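Ticket 1188: Divider box won't stay square on the Skotby desk
Opened by: Mitiku Hailu
Status: open 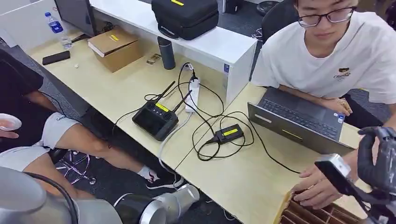

Attachment 1: the divider box, bottom right, with the long desk in view

Hi again! So I'm back with the cardboard box saga. I ordered the Jivstead insert, 20 compartments, and the partitions keep leaning over like tired dominoes whenever I pull something out of the middle row.

Tried so far:
- Took the whole grid out and slotted it back together (twice, the second time with coffee).
- Flipped it upside down. Worse!
- Taped the outside corners. Helped for one afternoon, then the tape let go.

I did measure the inside of the box and it's a hair wider than the insert, maybe the width of a pencil, so I'm wondering if I got the wrong size sent to me. The packing slip says part 829, if that helps.

Reply from Hammad Durrani, 3:40 pm
Hey Mitiku, yep, 829 is the narrow one. You want 159. Fold a strip of scrap cardboard down one long side for now and it should hold. I'll get the swap going.

Update from Mitiku
Strip is in, and it's standing up nicely so far!! Please leave this open till the new insert shows up.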